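The School Bag

My sister-in-law has worked at the Rovthorpe shop for so long that she hardly looks up when the arms start moving, but I was only there to bring her lunch, and I stood watching them at the little teal backpack until the soup had gone lukewarm in my hand. 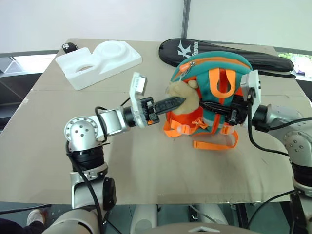 She wanted to know how many mornings I thought a thing like that would last in my kitchen, with the toast burning and one shoe missing and somebody crying over a spelling list. I said I'd give it until Thursday. She laughed and took the soup, and told me that a bag was a harder job than people supposed, that anything soft would flop over just when you had made up your mind where it was, and that they had once spent most of January on zippers.

Well, I knew something about zippers. I packed school bags for 17 years, for 2 children and then for the grandson, and I never once thought of it as something a person could be good at. You held the top open with your left hand and kept on talking. There was the lunch, and the reading folder, and in the grandson's case a plush bear named Misutico, who had to ride near the top with his nose out so that he could breathe. If you pushed him down too far you heard about it all the way to the bus stop.

I told her about Misutico while she ate. She asked, quite seriously, how I had known when he was in far enough, and I opened my mouth to tell her and found I had no idea. My hand had known. I held it out over the bench and pressed down on the air a few times, and she watched that hand the way I had been watching the arms.

"Could you do it slower?" she said.

So I did it slower. My old Timex slid down my wrist and it was nearly time for my bus, the 316, but I did it once more, because she had put down her spoon and found a pencil, and I don't believe anyone in this family had ever before taken notes on something I did in the mornings.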